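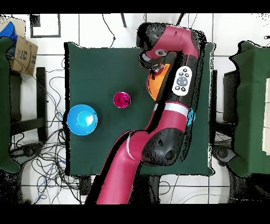
July · Pouran Yazdani
3 min read

Right, I promised a proper thread on what's going on with the Illholm Courier and the injunction, so here goes. Get a cuppa.

For anyone new: I help run a small press freedom group. Mostly we write letters, sit in the public seats at court and badger people for documents. Our patch is local papers, the ones without a legal department.

The Courier is one of those. It has 4 staff if you count Dinesh Naidu, who does the sport and also the accounts. In spring they ran a piece by Indira Sundaram on how the council handed out its drainage contracts.

Most of it came from records anyone can ask for. Indira asked. She waited 70 days, chased them, got half the pages blacked out, appealed, and got the rest. Textbook stuff and very dull to do!

Then a letter arrived from solicitors for Durier, the firm that won the biggest contract. Take the story down, say sorry, hand over your notes. The notes bit is what made us sit up.

Notes mean sources. Indira spoke to people who work there and told them she'd keep their names out of it. She's not going to break that, and I don't think any reporter I know would.

The Courier said no. Durier went to court and got a temporary order, so the article is offline for now. I can talk about the order existing – we checked, twice – but I can't repeat what was in the piece, so please don't ask me in the replies.

Rekha Sastry is acting for the paper and has knocked her fee right down. Even so, the first hearing cost them £2,380. For a big national that's nothing much. For the Courier it was the money set aside for a new website.

And this is my worry. You can win one of these and still be skint at the end of it. Editors at other papers see that and go a bit quieter next time. I've had 3 ring me up this month asking if they should pull things that haven't even had a complaint.

(Please don't pull them. Ring us first. Hongmei Feng picks up the advice line most mornings and is much calmer than me.)

Next hearing is at 10.30, court two, and it's open to the public. If you're near Illholm, come and sit in. Judges do notice a full room, and so do the people at the paper, who've had a rotten few weeks.

If you can't come, buy the Courier. Or write to your councillor and ask what they think about a paper being asked for its sources. A short polite note is fine, and do send me the reply if you get one – I'm keeping a folder.

Will post from outside the court once it's done. Phones off inside, so it may go a bit quiet here till lunch.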